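Subject: Re: two-arm bench, what to put in the bid
From: Ivar Tveit

Hello all,

Živko's question set me off at once, so sorry for the length! We have had the pouch job on the bench a lot lately, with an orange cloth and a clear zip pouch. 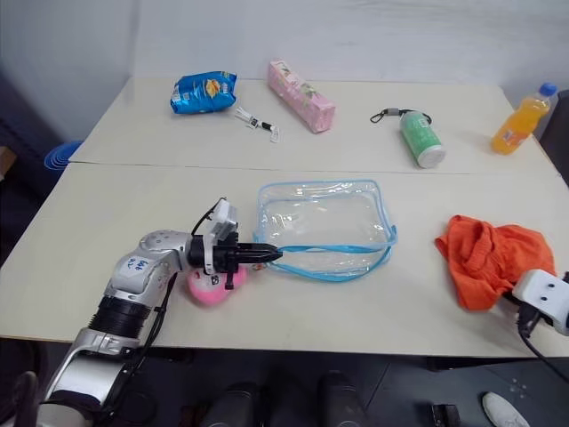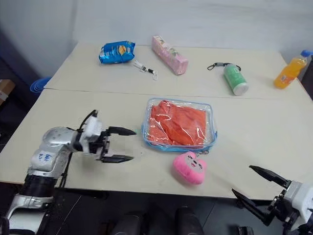
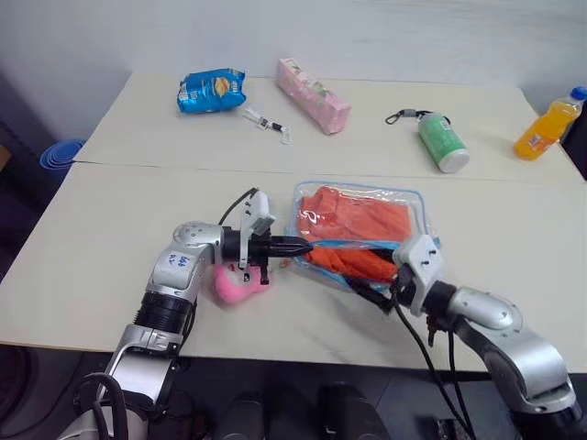
Iltton, March

Živko Mladenović wrote:
> We have one bid to write for next year and Zdenka wants
> a single figure. Do we ask for one arm and a decent table,
> or two arms straight off? And how much should we hold
> back for grippers? Urken quoted us 6 weeks on spare
> fingers, which worries me.

Two arms, please, if you can possibly stretch to it. A soft pouch wants holding at one side while something else happens at the other, and in the third picture you can see both grippers at the bag together. I love watching that bit. With one arm you would end up paying for a clamp, then a different clamp for the next pouch, and so on.

On tables, save your money. Ours are two plain ones pushed together, seam and all, and I'd happily do the same again. Put the difference into fingers and cables. We planned for 53 spare fingers over the year and the Clilidel budget sheet has them on their own line, so they can't be quietly swallowed by travel (Ilir's idea, and a good one).

Then the small stuff. Pouches, cloths, drinks, crisps, a plush toy – it sounds silly in a bid, but put it in. We asked for 92 pouches and got 60, and I wish I'd argued.

As for the 6 weeks, order the fingers with the arms and ask Urken to ship them in the same crate. Babić may be worth a call too, though I haven't had a price from them yet.

Happy to send Zdenka our sheet if she'd like it.

Ivar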